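Notes for Unit 4: Reading a Rain Gauge Record
Handed out 8th October

A rain gauge measures depth. One inch of rain means that water would stand one inch deep on flat ground if none of it ran off or soaked in. The width of the gauge does not change the answer, as long as the scale was made for it.

Our records come from two stations. Flomwood sits in the valley at 205 feet. Konero is on the ridge and usually gets more rain from the same storm. Air pushed up the slope cools, and some of its moisture falls out on the way.
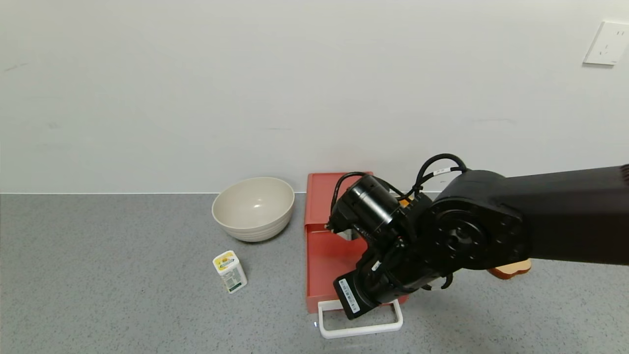
Read the gauge at the same hour every day and write down the time. If there was no rain, enter 0.00. A blank means the reading was missed, and the two are treated differently when you add up the month. Enter a "T" for a trace -- rain that fell but was too little to measure.

Wind is the main source of error. Gusts carry drops over the top of the gauge, so the total comes out low. Keep the gauge well away from trees and buildings.

For next class: take the July sheet for Flomwood and work out the monthly total. Then find what percent of it fell on the wettest day. Bring the Konero sheet too, but leave out the day marked 55 -- the decimal point was dropped. Read pages 32 and 33.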